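Progress report on the Bakstead teardown trial, for the Wollow repair fund

Hi all,

You asked for something shorter than last time, so I'll try, but I do get carried away with this one. We're now well into the trial of the Gateo kit (arm, gripper, wrist camera, printed fixture plate and the software that ties it together), and the big question is still the one you gave us in June: should Wollow buy one for the Bakstead shop, or keep paying by the month?

So far we've put 133 old office desktops through it. The target is 500 by the end of the trial, and I think we'll make it, though the first couple of weeks were painfully slow. Most of that was us learning to lay out the bench! The aluminum rails are great once you know where you want everything, and we kept changing our minds. We still have hands in there more than I'd like, especially when something needs adjusting next to a machine that's already opened up. 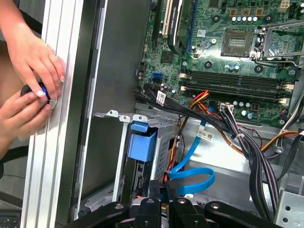
Does the kit need a technician standing next to it the whole time?
For now it does, on every job. The sales sheet talks about one person looking after several benches, and we're a long way from that. Our person can prep the next tower while the arm is moving, but can't leave the room.

Drives are the part I'm happiest with. The towers with plastic release tabs suit the gripper nicely, and we've had very few dropped caddies. Memory is okay. Cables are the headache, and I'd rather tell you now than in the final report: every tower is wired a little differently, and the software gets timid whenever there's a loop of wire across the thing it wants. We've started tucking cables aside by hand first (adds a minute or so, saves a lot of swearing).

Money next. We've spent roughly 2,000 dollars of the extras budget, nearly all of it on spare gripper fingers and reprinting the fixture plate. We're on version 3 of the plate and I'd like to stop there. The monthly fee has stayed put and support has been quick, even on the Thursday when I called them twice before lunch.

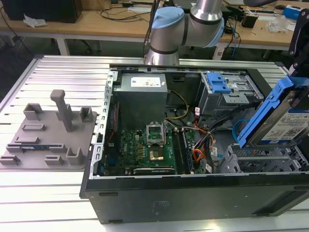 Bang wrote back after reading my draft and thinks I'm being too easy on the kit: a good tech with a screwdriver still beats it on any single tower, so the case for buying has to rest on long runs of the same model, and the report should say so. Fair enough, I've now said so. I'd add that our techs like having the drive pulls taken off their hands, and that counts for something with me.

Before the next report I want to run one full batch of matching towers, start to finish, and time it properly against the manual bench. I'm also asking Gateo for a price on a second gripper, plus a straight answer on what the warranty covers if we print our own fingers. Please hold off on the purchase decision until you've got both. The monthly plan can be extended in the meantime, and I'll send over the paperwork for that separately.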